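# The farm stand is not a moral achievement

Skotville has had a Saturday market for as long as I've lived here, and for most of that time it was a place to buy corn. You parked badly, you bought the corn, you went home. Somewhere in the last few years it turned into a statement. People carry the bags around afterward. The county put up a banner on the Treseo road telling us that buying local "keeps us whole," and I have been trying since spring to work out what that means.

I shop there. I like it. I'm going to keep going. What I don't accept is the list of things the market is now supposed to do for us, and I'd like somebody who believes in that list to defend it item by item instead of waving a tote bag at me.

Start with freshness, which is the strongest claim and the one I mostly grant. A tomato picked the day before is better than one picked hard and shipped. But plenty of what gets sold on the square was picked the day before the day before, kept in a cold room, and driven in from two counties over. I asked at four stands one morning when the beans were picked. One person knew. One said "this week." The other two looked at me as if I had asked what they weigh. The grocery store can't tell me either, but the grocery store doesn't have a banner.

Then there's the environment. The argument is that food from close by burns less fuel, and it sounds so sensible that few people check it. A full truck moving a long way can use less fuel per pound than a half-empty pickup moving a short way. Add in the rest of us, each driving our own car across town for one bag of greens and a jar of honey. I am not saying the truck always wins. I'm saying that the distance printed on a chalkboard tells you very little, and that we like the chalkboard because it lets us stop thinking at a pleasant point.

The money argument is the one that gets me in trouble at dinner. A dollar spent at the stand, we're told, stays in town. Some of it does. The rest goes to the seed company, the diesel, the loan, the insurance, the cardboard boxes, and the card reader that takes its cut of every sale. The town newsletter claimed last year that the market brought $2,938 a week into "the local economy." I wrote to ask how they got such an exact number and what they had compared it with. I got a nice reply thanking me for my interest. If I spend thirty dollars on the square that I would otherwise have spent at the Conard Street grocery, where the cashiers also live in town and also pay rent, has anything been brought in? It has been moved four blocks.

My neighbor Henk Dewulf thinks I am being a crank about this. He grew up on a dairy farm and he says the point was never arithmetic. The point is that you look the grower in the eye. I've thought about that more than he probably expected me to. Looking someone in the eye is fine, but it isn't inspection. I have bought bad melons from very warm people. And the workers who did the picking are usually not the ones standing behind the table, so whoever's eye I'm looking into, it may not be the one I ought to be asking about.

It also matters who can afford all this eye contact. Peaches on the square this summer cost nearly double what they did at the grocery store, and they were worth it to me, twice. They wouldn't have been worth it when my kids were small and I did the week's shopping on whatever was left after the car payment. The market did bring in a program to match food benefits, and I was glad to see it. Then I read that 37 households had used it over the whole season. That is good for those households. I don't think it earns the sentence in the annual report about "food access for all." 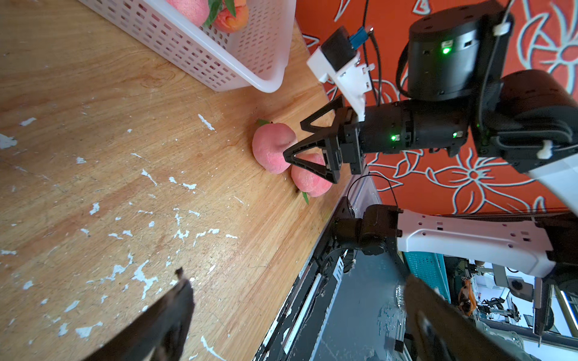

I can hear the answer to this, because Tae-yang Jang has already given it to me. He ran a stand for a while and now sells mostly to restaurants. His view is that every business exaggerates, that the big chains exaggerate with much larger budgets, and that it's mean to go after people who get up at four in the morning to sell lettuce. He's right about the budgets. He is right about the hours too, which are awful, and I wouldn't last two weeks.

But I'm not going after the people who sell lettuce. Most of them make no claims at all. They write the price on a card and hope it doesn't rain. The claims come from the rest of us, from the customers and the town office and whoever designs the banners, and they land on the growers as a kind of extra job. It isn't enough to grow a decent onion anymore. The onion has to repair the downtown, cool the planet, and teach children where food comes from. When it fails to do these things, as an onion will, we'll get bored and move on to the next thing, and the growers will still have the loans.

That happened with the old Bosman building. Everyone swore the craft mall there would save Main Street. There were T-shirts. It did all right for a craft mall, and because it had been sold as a rescue, "all right" looked like a flop, and the town pulled its support. I'd hate to see the market go the same way over promises the sellers never made.

The town office is asking for more public money for the market, and the request goes to a vote in December. I may well vote yes. There are decent reasons to help pay for a place where people stand around outside and buy fruit. I would like to hear those reasons given plainly, with the cost next to them, and with the newsletter's weekly figure either explained or dropped. If the best case is that the peaches are good and folks enjoy the walk, say so and let us decide what that's worth in taxes.

I wrote to the town office again last week about the figure. No reply yet, nice or otherwise.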